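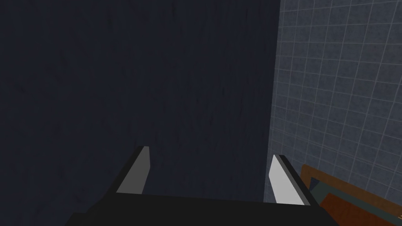

Print this page | E-mail this page

4. Setting up the wrist view in the simulator

By now you should have the Runora arm file loaded and the jaws showing up at the end of it. I do all of this on the shared workshop PC before I power up the real arm – it's a lot cheaper to hit a wall in software!

1. Open the Turkura scene and switch to the wrist view. You want the palm along the bottom of the window and both fingers standing up from it.

2. Turn the wrist until the gap between the fingers faces the corner of the room, where the dark wall meets the tiles. Any plain spot would do, but I like the corner (the seam gives me something to line up on).

3. Open the jaws all the way. Leave them empty for now.

4. Check the finger pads. If one looks white and the other gray, leave the materials alone. I spent a whole evening in February repainting mine and it was only the light.

5. Set the jaw travel to 2000 steps and the speed to 12. My first build ran at 30 and the fingers bounced on every close.

6. Save the pose as "corner" so you can get back to it in section 5.

Note: if the fingers lean the wrong way, so the tips point apart, you've loaded the left finger file twice. Ask me how I know.

CAUTION: watch the wooden piece on the right before you swing the wrist that way. The palm gets really close to it, and if you send the same move to the real arm with something solid standing there, you'll strip a gear. Back off first, then turn.

Gadisa Hadgu keeps the newest finger files in the Gevik folder, so grab them from there if yours look off.

Updated 19/05/2025

Shares: 12 | Comments: 30

We use cookies to remember your settings. Accept | Manage cookies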